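4. Fitting the second drive

The Stukik backup software will run with one drive. It will also let you put the backup on the same drive as the originals, and it will report this as "Protected." I wouldn't believe it. If you want a copy that survives a dead drive, fit a second one before you go any further.

Before you start

Check that the case has a free bay and the power supply has a spare drive plug. The Navarrete compatibility list will tell you your model is supported, but it says that for nearly everything, including two cases I own that needed an adapter.

1. Shut down the computer from the menu. Sleep mode does not count.
2. Switch off the power supply at the back and pull the cord.
3. Hold the power button in for 7 seconds.
4. Take off the side panel and put the screws in a cup.

CAUTION: Touch bare metal on the case before you handle the drive. Wrist straps are fine if you own one – I have never seen the need to buy one for a single drive.

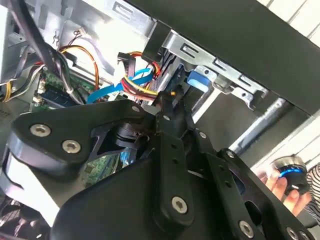
5. Slide the drive into the bay with its connectors facing the cables. It should go in without force. If it doesn't, pull it out and look for a folded cable behind it.
6. Fasten the drive on both sides. Finger-tight, then a quarter turn.
7. Connect the data cable, then the power cable. Both plugs are keyed and fit one way only.
8. Put the panel back, reconnect the cord and start up.

NOTE: "Tool-free" rails are supposed to replace the screws in step 6. Kenna Morrison tested a set for this guide and went back to screws.

First check

Open Stukik, choose Drives, then Scan. The new drive should be listed with its full size. A drive sold as "up to 283 GB" will show less, and no setting will get the rest back.

Ignore the health score. On my machine it gave 100 percent to a drive that failed in March. Run the long test instead and leave it overnight.

If the drive is missing from the list, shut down, pull the cord and reseat both plugs before you call support. They will ask you to do it anyway.

Continue to section 5, Choosing what to copy.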